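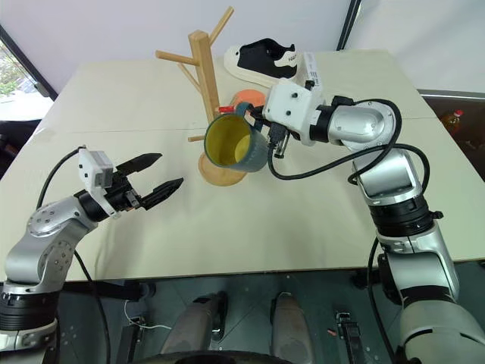 Mug in the right gripper, mug tree behind it.

March | By the Farkita bench notes desk

I want to complain about cables. Our house rules for two-arm work run to 11 pages, and the part on cables is one line: "keep tidy." Tidy how? There's a black cable looping around the right forearm up there and another arcing off the left camera mount, and I could argue either way about both of them (I have, over lunch, more than once).

Podari's shop guide is better on this. It wants the slack checked with the arm folded all the way in and then stretched all the way out, before anyone loads a task. It takes me around 70 seconds. I've started doing it every morning and I'd make it a rule tomorrow if they let me!

My other gripe is clutter. Some folks want the table stripped down to the mug and the tree before a run, nothing else. I don't buy it. People's kitchens have stuff in them, and a sneaker at the back of the table is fine by me as long as it's written down in the run sheet. What I can't stand is a sheet that says "mug, tree" when there were other things out. We had 308 sheets like that last year and I ended up redoing a lot of them, grumbling the whole way.

So my ask for the next draft is pretty small. Put in a real cable check, and a box on the sheet for everything on the table. Leave the rest alone for now, the glove section can wait.

Related
Dimitriou on gripper pad wear
Trorport bench layout, second try
Who signs the run sheet?

Last updated in March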